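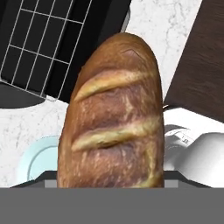
Baguette in the gripper, Clestel kitchen pack.

April 5, 2018

So I finally caved and bought the Clestel kitchen pack. If you've been reading along you know I've been using Sevo (the base simulator from Trokomitz) since last July, and that I've spent most of that time pushing gray boxes around on a gray floor. Gray boxes are fine! I learned a lot from gray boxes. But I wanted to try picking up things that have a shape, in a room that has stuff in it, and the kitchen pack is the one everybody on the forum keeps talking about.

It cost me 300 dollars for a single-seat license, plus you need Sevo already installed. That's a lot of money for a pretend kitchen. I thought about it for a couple of weeks and then bought it late at night, which is how I buy most things.

Installing it was okay. The download is 12 gigs, and my connection dropped once and it started over from zero, so plan to leave it going overnight. After that you point Sevo at the folder and the kitchen shows up in the scene menu. Except mine didn't, until I moved the folder to a path with no spaces in the name. It's in the readme, on the last page. I did not read the last page.

Now the good part. The food is really nice. I started with the baguette, mostly for the looks of it (the crust has these floury streaks and the score marks are raised up, it made me want lunch), and it turned out to be a good thing to start with anyway. It's long, it's rounded, and it wants to roll. My box-grabbing script closed the fingers at the height of a box and the bread just squirted out sideways and went off the counter. I laughed and then I did it again eleven more times.

What fixed it was lowering the closing speed and grabbing near one end with the fingers square to the loaf. I know, I know, that sounds obvious. With boxes you can be a bit crooked and the flat sides pull everything straight for you, and bread does none of that. Once I had the approach angle right I got 8 clean grabs in a row and went to bed happy.

Friction is where I'd complain. Every object comes with a friction number already set, and some of them feel way too slick to me. The plates especially -- I nudged one with the side of a finger and it took off like a hockey puck. You can change the numbers in a text file, one per object, and I ended up doubling the ones for all the dishes. There's no slider for it in the menu. For this price I'd like a slider.

The lighting I have no complaints about. Marble counters are tricky for my color-based finder, because it used to just look for "the thing that isn't gray," and now there's veining in the stone and shiny metal and white things sitting around on white things. My old finder fell flat on its face. I had to rewrite it, which took two evenings, and the new one is better on the boxes too. So I guess that's a point for the pack, even if I was grumbling the whole time.

Eirini Kokkinos asked in the comments last month how it compares to the Tsoukalas home set, and I did borrow a login for that one for a weekend. The Tsoukalas rooms load faster and it comes with more furniture, couches and beds and so on. The food in it is pretty plain, though, and I couldn't get the arm to hold on to anything round for more than a second or two without it jittering. If you care about driving a robot from room to room, get that one. If you care about hands and food, I'd go with Clestel. I wouldn't pay for both.

My task for this week is putting things on the plate and having them stay there. Skewers of meat are harder than bread, by the way. The stick is so thin that the fingers close right past it half the time, so I go for the meat and accept that it's going to land a little crooked. I've also been making the arm back off and go up high between moves, so it doesn't clip the toaster on its way around. It's slower that way, but I got tired of resetting the scene.
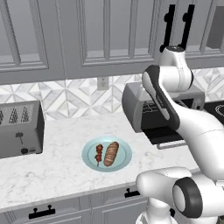

Can you use the kitchen pack if you don't own a real robot arm?
Everything in it runs on your computer, so a real arm isn't needed. You pick one of the arm models that ship with Sevo and drive that.

My machine is four years old and it copes, with the fan going pretty hard. I get a usable speed with shadows turned off and a kind of slideshow with them on. If yours is older than mine I'd try the free demo room first, it has one counter and a mug and it'll tell you what you need to know.

Support has been decent. I wrote to Trokomitz about the path-with-spaces thing and a person wrote back the next day and said it's on the list for the next update. She also told me you can save a scene halfway through a task by holding shift when you hit reset, which I had not seen anywhere in the manual and which has saved me so much time since.

Next up I want to try the toaster oven door. I haven't touched it yet -- I have no idea how the handle behaves when you pull on it, and if any of you have got it to open without the gripper slipping off, please leave me your closing force in the comments.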